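Drawstring bags and the small-parts bins

The shelf unit in the back room holds bins on two sides and has been my default storage for loose items since March. The bins are rigid plastic, open at the top, and they stack only when empty. That last point is the reason for this post. A full open bin takes up one shelf position no matter how little is in it, and I had run out of shelf positions.

The fix I settled on is to bag the contents, close the bag, and put the bag back in the bin. Several bags then share one bin. I bought a pack of 20 clear drawstring bags from Fasine to test this before committing to the larger pack of 248.

Requirements were short. The bag has to be clear enough to identify the contents without opening it. It has to close without a separate tie or clip. It has to open again with cold hands, as the back room is not heated. Zip bags meet the first two and fail the third. I also tried the Pavport mesh sacks, which close well, but small screws work their way through the mesh.

Drawstring bags have one weak spot, the mouth. Thin film clings to itself, and a new bag comes out of the pack flat. If the mouth is not opened fully before loading, the first item catches on the film and pulls the whole bag down with it. A colored string helps a good deal, because the edge of a clear bag is hard to find by eye on a patterned surface.
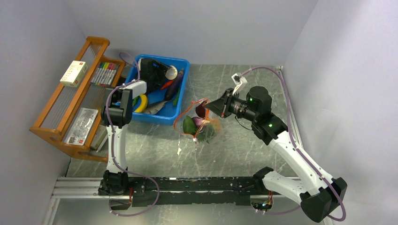
The order I use now is as follows. Set the bin to the left of the bag, close enough that nothing has to be carried over open counter. Pull the string out to a loop on one side so the mouth takes a round shape. Hold the opposite side of the rim up. Load heavy items first, low and slow, and let the bottom of the bag settle before adding the light ones. Release the rim last, then draw the string.

Pulling from one side only bunches the film unevenly and leaves a gap at the far end. I pull a few inches, run the gathers around with a finger, and pull again. It adds a little time per bag and I have stopped finding washers at the bottom of the bin.

Fill level matters more than I expected. Past 70 percent the neck is too short to gather and the string rides up over the contents. Below that it closes flat and the bags lie on top of each other without rolling.

Labels go on the bag, not the bin. I use Troltaseck removable labels, written before the bag is filled while the film can still be pressed flat. Ink on the film itself rubbed off within a few days. The Echevarría paper tags are nicer to write on, but the hole tears if the string runs through it, so those went back in the drawer.

Results so far: two shelf positions freed, and the picture hardware is finally separate from the curtain hardware. Still to do are the cable ends, the felt pads, and a box of 2,000 wood screws that I am inclined to leave in its original carton. The carton closes and it has a label.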